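Trultel Burodlow 2, robot bimanual para cocina y menaje

Referencia: BD-276
Disponibilidad: bajo pedido, entregas a partir de octubre
Modalidades: compra o alquiler mensual

El Burodlow 2 es un robot de dos brazos destinado a tareas de recogida en cocinas de apartamentos turísticos, residencias y oficinas. Trabaja sobre encimeras y lavavajillas convencionales, sin modificar los muebles. Se entrega con el paquete de tareas Salazar instalado, que cubre la carga y descarga del lavavajillas, el traslado de platos y cuencos y la colocación en escurridor.

Los dos brazos son iguales y terminan en manos de varios dedos. Cada uno se mueve por separado, de modo que el robot puede sujetar una pieza con una mano mientras la otra queda libre. El cableado de las muñecas es exterior y se sustituye sin desmontar la articulación.
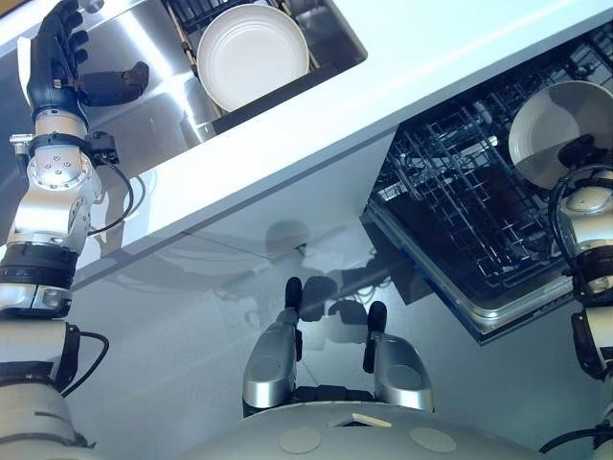
El paquete Salazar se configura por zonas. Durante la instalación, el técnico marca en el plano de la cocina el fregadero, el lavavajillas y la superficie de apoyo, y asigna a cada zona las piezas admitidas. Una disposición con el lavavajillas abierto bajo la encimera y el escurridor dentro del fregadero queda al alcance de los brazos: el derecho maneja el cuenco blanco junto a la cesta extraída y el izquierdo se extiende hacia la pila, donde el plato se apoya de pie. Las cocinas en ángulo requieren una visita previa.

Contenido del suministro
Robot Burodlow 2 con dos manos montadas
Base de carga Bramley
Paquete de tareas Salazar, licencia de un año
Juego de cables de muñeca de repuesto
Manual en español y portugués

Piezas admitidas
Platos llanos y hondos, cuencos, tazas con asa y vasos de pared recta. No se admiten cuchillos, copas de tallo ni sartenes de hierro fundido. La biblioteca incluye 102 modelos de vajilla; los demás se registran desde el panel de control.

Alquiler
559 euros al mes, IVA no incluido, con mantenimiento y actualizaciones. Permanencia mínima de un año. La instalación se factura aparte.

Accesorios
Fundas lavables para las manos
Segunda base de carga Bramley
Ampliación Salazar para cubertería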